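Is individually wrapped really fresher?

2024-07-31

Pireck, the bakery chain with the yellow awnings, has started selling its buns one to a bag. The poster in the window says the wrapping "locks in that baked-this-morning taste". Skamavus, which supplies most of the office canteens round here, has made much the same promise since March. Several readers wrote in to ask whether it holds water. I had my doubts before I started, and I still have most of them.

What the wrapper does

A sealed bag keeps moisture from escaping into the room. That's useful, and I won't pretend it isn't. But a bun goes stale mainly because the starch in it firms up as it ages, and that carries on quite happily inside a bag. The crust has the opposite problem: it takes up moisture from the crumb and turns leathery. So when a label talks about freshness, ask which sort. Soft is easy to arrange. Freshly baked is another matter, and "baked this morning" on a bag with a date two months off should make anyone raise an eyebrow.

Buns with a very long shelf life usually owe it to the recipe and to what has been done to the air in the bag. Neither is sinister - but neither is what the poster is talking about.

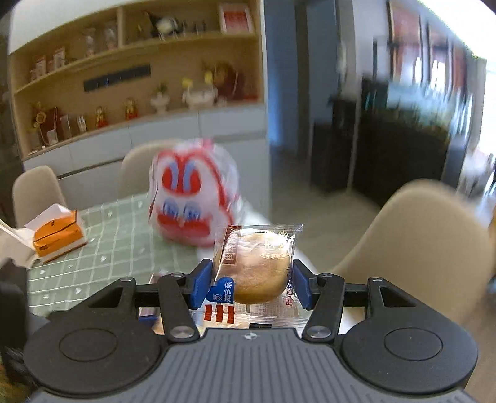

Single-wrapped bun, and a small clear packet.

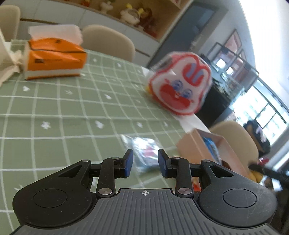
What it costs you

I compared prices at the Pireck on Jorkance Street. A bag of four plain buns works out at 15 pence less per bun than the same thing wrapped singly. If you buy one a day on the way to work, fair enough, you're paying for convenience and you know it. If you're filling a cupboard for the family, you are paying extra for something a bread bin and a freezer bag would do.

Then there is the rubbish. Pireck says its film is "recyclable where facilities exist". I asked the shop where those facilities might be and was given a leaflet about loyalty points. Kvido Pešek, who ran the bread counter at Suvarna for years, was blunter when I rang him. "Freeze them the day you buy them and warm them in the oven," he said. "Leave the fridge out of it, the fridge makes bread stale quicker."

He's right about the fridge, and I'd been doing it wrong for ages.

Pireck has promised to send me its test results on freshness. I asked for them twice and will print whatever turns up. Until then I'm buying the bag of four and putting two in the freezer.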